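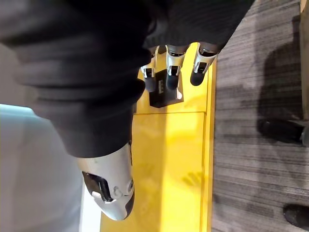

3.2 Budgeting for hands and fingertips

The hand is the part of a two-armed station that is easiest to underprice. Quotes for the Lambrakis cell listed each hand as a single line, with the covering, the fingertip pads and the cables folded into the same figure. In use these parts wear at different speeds. The black tips take the contact when the fingers come down over a small block on a glossy yellow worktop, and the knit covering over most of the hand rubs against whatever the thumb is working beside. We therefore split the line into three: the metal hand, the soft covering and the tips. The metal hand was planned as a capital item. The other two were moved to supplies, with a reorder every 20 shifts.

Buyers should ask for the price of a tip set before they ask for the price of a hand. Of the suppliers we approached, only Flondari gave one without a second request. The others offered a service plan, and the plans could not be compared because each covered a different list of parts.

3.3 Sizing the station around the part

Two of the parts handled at the cell are small blocks and shallow black trays. A single hand is enough for the first. For the second, the plan has to allow for reach along the shelf as well as grip, and this changed our order. 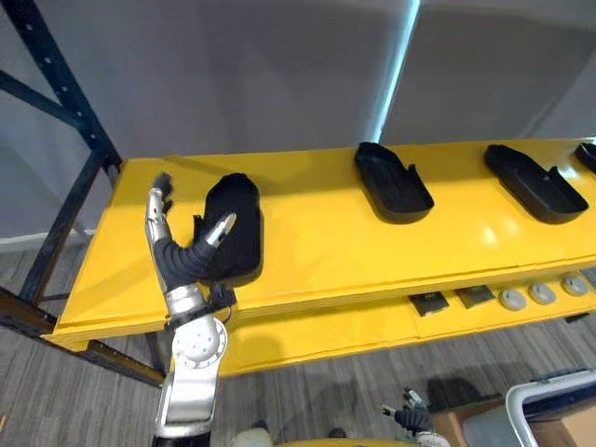 The first draft of the plan assumed a narrow bench and one arm, with a second arm to be added in the next budget year. We dropped this. Adding an arm later would have meant a new base, a new safety review and a second visit from the installer, and the Gresesano office put the review alone at 158 hours. Buying both arms at the start cost more in September and less over the whole plan. The hours saved were moved to operator training, which had been set at 160 hours and was raised to 200.

Floor space was handled the same way. We priced the bench, the racks and the bins together with the robot – they had been left to the building budget in the draft – and asked Cellum to quote for the full layout. Small items such as cartons and cable runs were listed by name. These are cheap, but when they are missing from the order the cell stands idle until someone buys them.
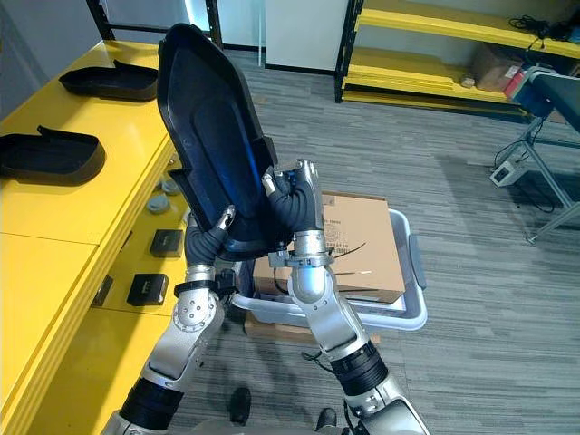 Figure 4. Two-handed hold on a black molded shell, with the yellow bench at left and a bin holding a cardboard box on the floor behind the grippers.

The two-handed hold set the upper limit for the purchase. Any part that needed both hands was charged to the station at the full rate for two arms, even if one arm did most of the moving. Parts that needed one hand were charged at half. Under this rule the larger shells carry most of the equipment cost, and the small blocks carry little. Section 4 applies the rule to the replacement schedule.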